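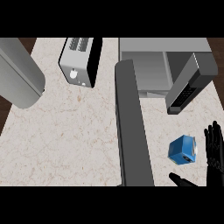 Where does Stamon keep its snippets? In a plain folder called stamon-store inside your home directory, one text file per snippet, which you can open in any editor you like.

Section 4. Setting up your snippet library

You've installed Stamon, the status light is green, and you are looking at a blank sidebar that says "No snippets yet" in a tone we have been meaning to soften. By the end of this section the sidebar will have something in it and your editor will know about it.

You need Stamon on your machine, an editor with the Jikance plug-in, and permission to install things on your own computer. If you lack the last one, talk to whoever has it. Bring snacks.

4.1 Create the store

1. Open a terminal and type: stamon init
2. When asked for a location, press Enter to accept the default. You may type another path. Network drives are allowed in the same sense that swimming after a large lunch is allowed.
3. When asked for a store name, type something short. Spaces become hyphens. Emoji become hyphens too, however strongly you feel about them.
4. Wait for the line "Store ready."

Note: If you see "Store already exists," somebody has run this step before, and it was probably you. Type stamon info to see what's in there before you do anything dramatic.

4.2 Add your first snippet

1. In your editor, select a few lines of code you are tired of retyping.
2. Press Ctrl+Shift+J (Cmd+Shift+J on a Mac). The Jikance panel opens on the right.
3. Give the snippet a trigger. This is the short word you will type to make the whole thing appear. Triggers must have at least 3 characters and no more than 40.
4. Choose a language from the list. "Any" works, but your loop template will then turn up in your grocery list if you keep your grocery list in the same editor.
5. Click Save.

To test it, open a new file, type the trigger, and press Tab. Your code appears at the cursor. If a tab character appears, go to 4.5.

CAUTION: Do not use common words as triggers. One early tester chose "the" and wrote a very long README before noticing the pattern.

4.3 Placeholders

A placeholder is a spot in the snippet where Stamon stops and waits for you to type something. Write it with double percent signs, like so:

function %%name%%(%%args%%)

Tab moves to the next placeholder, Shift+Tab goes back. If the same name appears twice, filling in the first one fills in the second. Placeholder names are case-sensitive, so %%Name%% and %%name%% are strangers to each other.

4.4 Import an old collection

Stamon reads exports from Ye and from any tool that can produce plain JSON.

1. Export your old collection to a single file.
2. Type: stamon import followed by the file name.
3. Read the summary. It lists what came in, what was skipped, and why.
4. Type stamon review and deal with the duplicates. Keep, replace, or rename, one at a time.

The import limit is 2,000 snippets per file. Split anything larger. Our own test collection has 172, and we use perhaps a dozen of them.

CAUTION: "Replace" cannot be undone from inside Stamon. Copy the stamon-store folder somewhere else first. We put this caution in the last edition too, and we still get the emails.

4.5 When Tab does nothing useful

- Check that the Jikance icon in the bottom bar is solid. A hollow icon means the plug-in is loaded but can't find the store. Type stamon link and restart the editor.
- Check that no other extension has claimed the Tab key. Autocomplete tools are the usual culprits and they don't share. You can move the Stamon key under Settings > Keys > Expand.
- Check the file's language. A snippet saved for Python will sit quietly in a CSS file and let you wonder.
- If you have edited a snippet file by hand, type stamon check. It will name the line it dislikes – usually a missing percent sign.

Syncing the store between two machines is covered in Section 5, along with merge conflicts and how to read them.

Clollberg Tools | Contact support | Copyright Clollberg. All rights reserved. | Back to top

We use cookies to remember your settings on this site. Accept | Manage choices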